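November, visit to the Stistbridge open day

Went over with Mairéad Mac Suibhne and Ita Phelan. Got there at 9, left before lunch. Muireann Heffernan met us at the door and took us straight up to the demonstration floor, where people were already working at the desks with hand-held grippers.
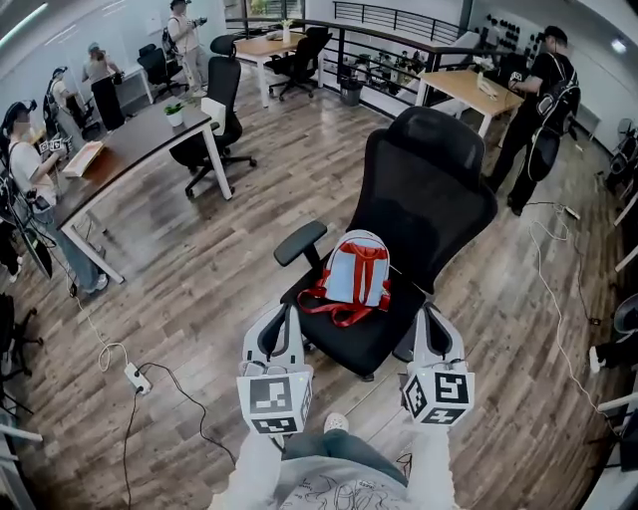
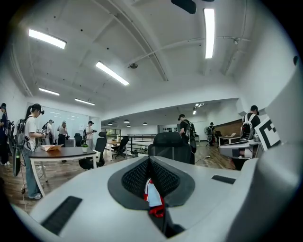 Demonstration floor, Stistbridge. Chair station with the light blue backpack in the first; second is from one of the grippers.

Muireann said they have 481 episodes in the set they were showing from, 73 of them with bags. Soft things are what they find hardest – straps fold under and the fingers close on cloth they can't see. Same trouble we have with the Figueroa pouches.

Things I wrote down:

Each operator does 60 minutes, then swaps out. Ita thinks we could go longer with a lighter pack. I doubt it.

Markers get checked against the board before every block. We do it once in the morning. Should change that.

Cables on the floor, same as ours. Need to price a ceiling drop for Rultdale before we add another station.

Asked about the Vemov export. Muireann says the time stamps drift when two grippers log together, and they fix it afterward with a script. She will send the script to Mairéad.

Did not get to see the playback on the arm, it was set for the afternoon.

To do: marker check sheet (me), cable quote (Ita), ask Bernadette Quinlan if we still have the old pack frames.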